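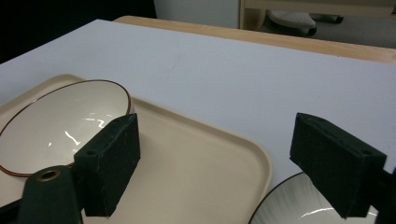

Figure 3. White bowl with a brown rim on a beige tray.

4.2 Audience awards and later ticket sales

Festival programmers often say that an audience award predicts how a film will do once it opens. We found little to back this up. Our data set holds 1,516 features shown at regional festivals, and 77 of them won a prize decided by public ballot. Those winners did sell more tickets in their first month than the other films, but most of the gap goes away once we account for the size of the opening. A film that already had a distributor before its festival screening was far more likely to win, and also far more likely to open wide.

The Trudari festival shows the problem well. Its ballots are handed out at the door and collected on the way out, so a film shown in the 700-seat main hall can gather many more votes than one shown in a side room. The organizers say they correct for this by using average scores. They have not published the method, and the averages we were given for February do not match the printed rankings in 4 cases. Earlier work by Deák treats the rankings as reliable. We do not think that is safe.

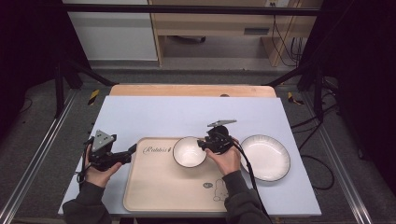 Noeline Bolger, commenting on a draft of this section, objected that we were asking too much of a paper ballot: "People vote for the night they had. Why would that tell you what strangers will pay for in the spring?" We agree with the first part. The trouble is that distributors quote these awards on posters and in funding requests as if the second part were settled.

We also tested whether a win mattered more for films with no distributor. The effect was positive but small, and it vanished when the two Zondar titles were dropped.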